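Teaching the gear pick: hand guiding or remote?
Forum index > Automation > Teaching and demonstration
Thread started by lpruitt, 21 January 2019

lpruitt
We are a small shop and we're trying to get a two-arm cell to do a job that one of our assemblers does all day. Small metal gear off the table, onto a disc that has a hole in it, next one. The gears are pinion style, longer than a washer and shorter than a bolt, and they do not always land the same way up. The person who does this by hand doesn't think about it at all. The arm thinks about nothing else.

I have been recording demonstrations by remote control, with a leader arm in each hand and the wrist camera feed on a monitor. I have 545 of them saved. Hazel, who runs the line, wants me to throw them all out and teach it by grabbing the arm and moving it. Before I do that I would like to hear from people who have tried both.

This is what the wrist camera gives me on the approach, fingers open, before I commit to a gear.

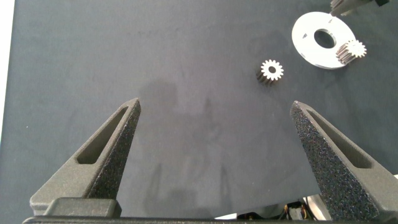 Replies (oldest first)

wendell_m
First thing I'd look at is how wide you open. You have a big gap there for a very small part. If you drive the leader arm with the jaws all the way out on every approach, the policy learns to come in wide on every approach, and with a second gear sitting on the disc you will sooner or later bump it. Open to a bit more than the part and keep that the same in all your demos.

Second, that gear looks tilted, or maybe it's on its side. Do you have a rule for what you do when it's tilted, or do you decide on the spot?

lpruitt
On the spot. Sometimes I pinch across the teeth, sometimes I nudge it flat first and then pick.

wendell_m
Then you have two different tasks in one folder. Sort them or pick one.

mbeaulieu
I'm with Hazel on this. We did a bearing job at Trirport by hand guiding and had something usable in 18 demonstrations, played back as waypoints with a little search at the end. When you hold the wrist yourself you feel the part touch. With a leader arm and no force feedback you are guessing from a screen, and people who guess squeeze too hard.

For metal parts on a hard tabletop I would not want to learn from anyone who can't feel the table.

glorente
Marlene, how did you keep your hands out of the camera view? That is the whole problem with hand guiding if the policy runs from images. I have watched a model learn that a glove on the left means close the gripper. Take the glove away and it just hangs there.

mbeaulieu
We weren't learning from images, we used fixtures. The parts were in the same place every time.

glorente
Then it isn't the same job. Lyle has loose gears on an open table. He needs the camera, so he needs demos where the camera sees what it will see when it runs. That means remote.

mbeaulieu
Or it means he needs a fixture. A tray with pockets costs less than a week of somebody's time on a leader arm. I have said this in other threads and I'll keep saying it.

lpruitt
I asked for a tray. The gears come to us loose from the tumbler and somebody would have to load it, so the handwork just moves up the line by one station.

hkasprzak
I'm the Hazel he is talking about. I didn't say throw them all out. I said the first couple of hundred are no good, and they aren't. He was still learning the controls. You can watch the arm stop and start all the way down to the part. If I trained a new hire by showing them that, they would stop and start too.

My other point was that the person doing the demos should be someone who does the job. Lyle is good with the robot but he has never worked that bench. Our assembler picks up the gear by the body and rolls it upright with a fingertip while it's moving. Hand guiding would let her show that without having to learn a leader arm first.

wendell_m
A parallel gripper can't roll a part with a fingertip, so I'm not sure how much of that carries over. But I agree about the early demos. We had 3,374 on an old connector job at Ambrose and the model got better when we cut it by nearly half. All we did was drop anything with a pause of more than a second before the grasp.

One exception. Keep a few where you miss and go back for it. A clean set with no recoveries gives you an arm that misses once and then carries on to the disc with nothing in its fingers.

glorente
Agree on the recoveries. Do them on purpose though – start the recording with the gripper already a little off and fix it from there. Don't record the miss itself.

wendell_m
I record the miss and trim it afterward. Same result.

glorente
It's the same if you trim them all. I have seen the folder where somebody didn't.

mbeaulieu
Has anyone asked what the pads are? That rough speckled stuff on the inside of the fingers. If it is anything like sandpaper it will hold a gear fine, but it may not let go cleanly when you set the part down at an angle. We changed ours to plain rubber in July and had to redo a good part of the teaching. So settle the pads before you record anything else.

lpruitt
They came on the fingers. Skuston supplied the set and I haven't changed them. Release has been all right so far, but I haven't kept track of it by angle. I will.

hkasprzak
What we agreed on at the bench this morning: our assembler gets two afternoons on the leader arms. If she's comfortable with them she does the new set and I pick which ones stay. If she isn't, we put the arm in free drive, let her move it by hand to get the path, then replay the path with nobody near it and record the camera on the replay.

glorente
The replay trick works as long as you put the gear back exactly where it was. Tape a corner or draw around it, and take the tape up before the camera is running.

lpruitt
Pencil doesn't show much on that tabletop so I'll try that first. I'm going to set the jaws to 7 mm over the part width as a fixed opening and treat a tilted gear as pinch only, no nudging. Will post the numbers once we have a new set.

mbeaulieu
Still think you want the tray.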